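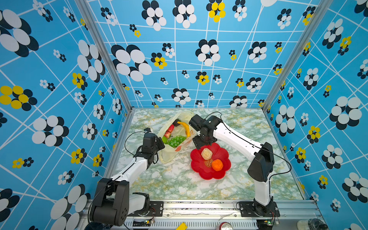
Has the overhead line between Fultergate and Sirnham been taken down yet?

Only in part. The western section is out of service and its conductors have been removed, while the eastern section stays live until the replacement underground cable has passed its final tests.

Fultergate Line Relocation Project
Progress report to the grant office
Submitted Jun 13, 2026
Prepared by Mirjam Sutter, project manager

1. Period covered

This report covers work completed since the March report. It should be read together with the approved work plan, which has not changed except where noted in section 4.

2. Civil works

Trenching along the Sirnham road is complete from the Fultergate substation to the creek crossing. Ducts have been laid and backfilled over that length, and the road surface has been restored to the standard required by the county permit. The contractor, Trummer, has installed 15 of the 21 joint bays shown on the approved drawings. The remaining six are east of the creek, where ground conditions are softer and additional shoring is being used.

The creek crossing was carried out by directional drilling. The first bore was abandoned when the drill met a layer of boulders not shown in the site survey. A second bore on a line slightly to the south was completed and accepted by the inspector. The extra cost has been charged to contingency and is listed in the financial annex.

3. Cable and electrical works

Cable has been pulled through all completed ducts on the western section. Jointing was carried out by Trakik under its existing contract, and the section was energized following insulation and sheath testing. Test certificates were sent to the grant office with the April invoice.

Delivery of the cable drums for the eastern section is expected next month. The supplier has confirmed the order in writing. At the substation, the new terminations are in place and the protection settings have been reviewed by the network operator.

4. Changes to schedule

Removal of the eastern towers was planned to begin this quarter. It will now follow energization of the eastern cable, as the operator has declined a temporary outage during the summer load period. The project team accepts this decision. The completion date in the grant agreement can still be met, but the margin has been reduced and no further delay to the cable delivery could be absorbed without a formal extension.

5. Residents and landowners

Access agreements are signed with all landowners on the western section. Two remain open on the eastern section. Both concern the restoration of field drains, and revised wording has been sent to the owners' attorneys.

The project office received 56 written comments during the period. Most concerned traffic control on the Sirnham road and early start times at the drilling site. Start times were moved back by one hour as a result. Nkrumah Agbenyega remains the contact for residents and has held two open evenings at the Fultergate library.

6. Finance

Spending is within the approved budget. An amount of $3000 has been moved from printing to traffic signage, which is below the level that requires prior approval. The contingency balance after the second bore is shown in the annex.

7. Work planned for the next period

Completion of the remaining joint bays
Duct laying from the creek to the Sirnham terminal pole
Receipt and inspection of cable drums
Signature of the two open access agreements
Submission of the tower removal method statement to the county

The grant office is asked to confirm receipt of this report and to release the third payment under the agreement. Questions on the financial annex should be sent to Mirjam Sutter at the project office.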